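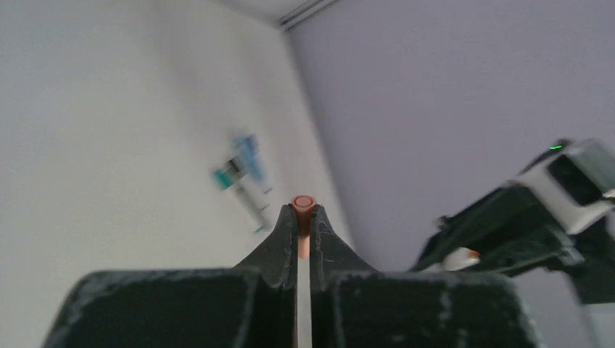
I have never believed in the tidy desk. I've had one, for an afternoon at a time, and I got no more done at it than I did at the other sort. So when three separate people recommended the Skuvuvico method to me I did what I normally do, which was to nod and hope they would stop. Then I tipped my tea over a heap of pens and receipts and had to clear the lot anyway.

For anyone lucky enough to have missed it, Skuvuvico says you take every small thing off your desk, clear a plain surface, and put the things on it one at a time. You handle each one. You decide what it is for. Only then does it go in a pot, a case or the bin. There is a paid version with a printable chart. I did the free version.

My first objection is the handling. I know what a marker is for. Picking it up and thinking about it for a bit does not tell me anything new, and I felt a fool doing it. My second objection is that the method assumes you own interesting things. I own highlighters from the bank and a lot of pens that came from hotels.

Still, I'll give it this much. Spreading small stuff out on something plain and white does make you look at it. On my old desk, dark brown and scratched to bits, a rubber could lie next to the lamp for a year. On white it looks like litter, and you want it gone.

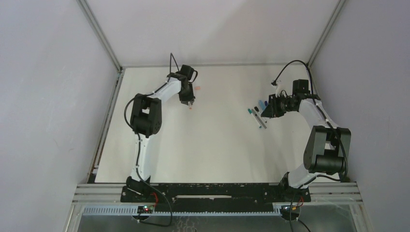
White with an orange end, and next to it the small pink bit that looks like a rubber.

Rubbers deserve a grumble of their own. I had 5 of them by the end (I would have sworn I had one), and most just smeared the pencil about. The test is simple enough. Scribble on scrap paper with an ordinary HB, rub it out, and look at what's left. If there is a grey or pink smudge, out it goes. Old rubbers go hard and shiny on the outside and people will tell you to revive them with sandpaper. I tried that. You get a slightly smaller hard rubber and a mess.

Markers took longer. I draw a line with each, put the cap back on, and store the duds nose down overnight before I give up on them. A few do come back. Most don't, and then there's the little voice saying it might work on cardboard. It won't. I kept two that worked on cardboard.

The real trouble is anything with a moving part. Sliders, clicky tops, twisty ends, all the things that cost a pound more than the plain kind and promise to be neater. I am a sucker for them in the shop and cross with them at home. The slide gets grit in it, the cap goes, and then it's loose in a drawer, marking everything. I'd buy the boring version every time if I had any sense.
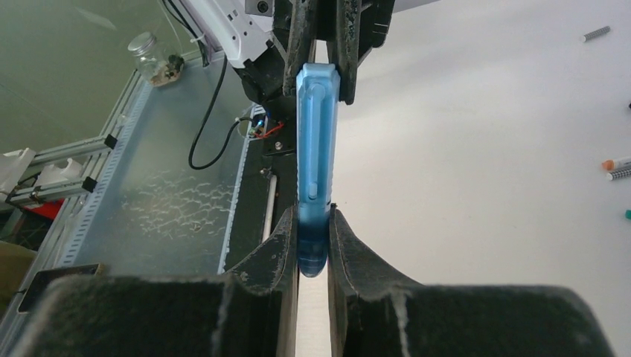
The pencil case question

Once you've sorted, you are meant to put things away, and of course that means buying something to put them in. I went to Drindetti, the stationer's on Geddes Street, meaning to spend nothing, and came home with a Nultadard roll-up case. It has elastic loops and says it holds 46 pens.

It does not hold 46 pens. It may hold 46 very thin pens, all the same, if you never want to take one out. Fat markers won't go in the loops at all, and short things drop through and collect along the fold. I have put the fat ones back in the mug they came from. The mug was free.

What I would say in favour of the roll is that it opens flat, so I can see what's there. I had it open next to me all last week and used the same biro as always.

Was it worth doing?

I threw away roughly 70 items, mostly pens, and I can't say I have missed any. I can find the scissors. I have stopped buying rubbers. Against that, it took most of a day, and the people selling this sort of thing talk as if a clear surface will sort your head out too. I had the same head in the evening, only with a sore back.

I did a big clear-out last November as well – different method, same drawer – and by spring it was full again. If you are going to try it, skip the chart, skip the shop, and do the markers first while you still have the patience. Use a tray if you haven't got a plain table. A baking sheet with a sheet of white paper on it works fine.

I've left the roll-up case on the shelf for now. If anybody has found one with loops that take a proper marker, tell me in the comments, and please say whether you paid for it yourself.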